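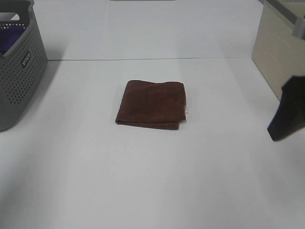 A folded brown towel on the work table, with a basket at the upper left.

Paid participants wanted: household chores study at Warholm

Warholm is looking for 40 adults to help us find out how well machines handle ordinary laundry work. Our current question is a narrow one. Can a robot fold a towel well enough that a person would put it on the shelf without folding it again?

Our own view is that the answer today is "sometimes." Stiff, flat items are easier. Towels, fitted sheets and anything with a hood still cause trouble, and speed is a separate problem. We would like the judgment to come from people who do laundry every week at home or at work.

What you will do

You will come to our Bernora site for one session in June. In the first part you fold a basket of mixed items at a table, the way you normally would. In the second part you look at folded items, some done by people and some by the machine, and mark each one as fine, needs fixing, or start over. You will not be told which is which until the end. There is a short break between the parts - coffee and water are provided.

Who can take part

You must be 18 or older and able to stand at a table for part of the session. Please tell us if you need a seat and we will lower the table. We especially want to hear from people who have worked in hotels, care homes, laundromats or clothing stores. No technical background is needed. Employees of Warholm and Stanodeck, and people who live with them, cannot take part.

Pay and recordings

Pay is $40 for the session, given by check on the day. We record video of your hands and the table, without sound. You may stop at any time and still be paid.

How to apply

Call the study desk at extension 2714 and ask for Genalyn Dimaculangan, or leave a message with your name, a phone number and the kind of laundry work you do. Questions about the recordings go to Wafula Langat at extension 2269. Parking is free behind the building - use the side door.

Posted May 25, 2022. Applications stay open until all places are filled.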